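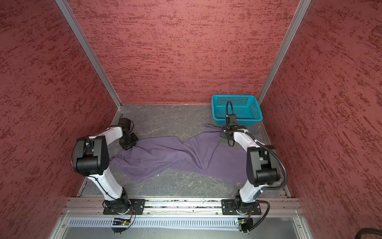

Dark red mottled panels with a gray, lightly veined floor.

Painting over a dark red sponged finish without it showing through

Asked in September by Debashish Thambiah

We moved into a house in Wududham in the spring and the dining room walls are a very dark red with a streaky finish over the top. I think it was done with a sponge or a rag, in two reds, one darker and one closer to pink. It has a texture you can feel when you run your hand over it, mostly along the edges of the streaks. The floor is gray with a faint marble pattern and we are keeping that. We want the walls a warm off-white.

I did a test patch behind the door with leftover ceiling paint. First coat came out pink. Second coat came out a lighter pink, and the streaks still show as ridges when the lamp is on. I measured 465 square feet of wall after taking out the door and the window, so I would like to get this right before buying paint for all of it.

What I need to know:

Do I have to sand the whole thing, or can I fill over the texture?

Is a stain-blocking primer needed, or will a regular primer do if I put on two coats? The man at Ramalho tried to sell me their most expensive can and I don't know if that was advice or a sale.

Is there a way to tell if there is wallpaper under the paint? One corner sounds hollow when I tap it.

The house is from the 1950s and I don't know when the red went on. The sellers said it was there when they bought.

Viewed 2823 times. 2 answers.

Answer by Margarida Matos

Stop before you sand anything. A house from the 1950s can have lead paint under the newer layers, and the red could be sitting on top of it. Get it tested first. The swab kits from the hardware store are a start, but make sure the kit is one that's accepted for the surface you have, and cut a small notch down through all the layers so you're testing the bottom ones too. If you would rather be sure, send a chip to a lab. If it comes back positive, don't dry sand. Look up the lead-safe rules for your state or hire someone certified.

If it comes back clean, this is how I would go about it. I had a hallway in nearly the same finish, burgundy over brick red with glaze on top.

Wash the walls. Glaze can be slick and dining rooms pick up more grease than people think, especially next to the kitchen door. Use a degreasing cleaner, rinse, and let it dry overnight.

Scrape the ridges down with a wide putty knife held nearly flat. Most of what you feel is built-up glaze and the high spots come off fairly easily. Then go over the whole wall with 120 grit on a pole sander. You aren't trying to get back to bare wall. You want the shine gone and the worst of the ridges down. Wear a proper dust mask and tape plastic over the doorway.

Put a lamp on the floor close to the wall and aim it up. Every ridge that's left will throw a shadow. Mark them with pencil. If there are only a few, fill those with lightweight compound. If the pencil marks are everywhere, skim coat the wall. Prime before the skim coat if the old finish is glossy, or the compound may not hold well.

Skim coating takes practice. Thin the compound with a little water until it's like cake frosting, roll it on in a strip, then pull it smooth with a 12 inch knife. Two thin coats are easier to sand than one thick one. I did the wall behind the coat hooks first so my bad work would be hidden.

On the primer, I can't tell you what he was thinking, but red does cause trouble. Some red paints bleed into whatever you put over them and some just take a lot of hiding. Try this: rub a damp white cloth hard on the red. If color comes off on the cloth after you've washed the wall, use a stain blocker. If the cloth stays clean, a good high-hide primer should do it. I used Barneo and it took two coats, the second one mostly in the corners where I had cut in too thin.

Don't judge the primer by whether it's perfectly white. Mine had a faint pink cast and the finish coats covered it.

For the hollow corner, take the cover off an outlet on that wall and look at the edge of the hole. If there's paper you can usually see it there. It could also be loose plaster, and in that case press on it with your palm. If it moves, fix that first.

Comment from Debashish Thambiah: Thank you. There is paper. It's on that one wall only as far as I can see. Ordering a lab test before I touch it.

Comment from Margarida Matos: Then wait for the result on that wall too. If it's clean and the paper is tight everywhere except the corner, you can cut out the loose part, seal the edges with an oil-based primer and fill. Water-based compound straight on old paper makes it bubble.

Answer by gutterguy

Just put a dark gray primer on and then your white, worked for me. Had a red bedroom and it was gone in an afternoon. Texture I left alone, use flat paint and you won't see it unless you go looking

Comment from Margarida Matos: Gray primer is meant for going to red or another deep color. Under off-white it means extra coats. Agree about flat paint on a bumpy wall, though in a dining room I'd go with matte you can wipe.

Recent questions on Clokivano

Paint peeling in sheets above the shower
Which way should I run planks in a narrow hall
Gray floor looks blue at night - bulbs or paint?
Getting old shelf paper off without chemicals
How long to wait before hanging pictures on new paint
Cracks coming back along the ceiling line every winter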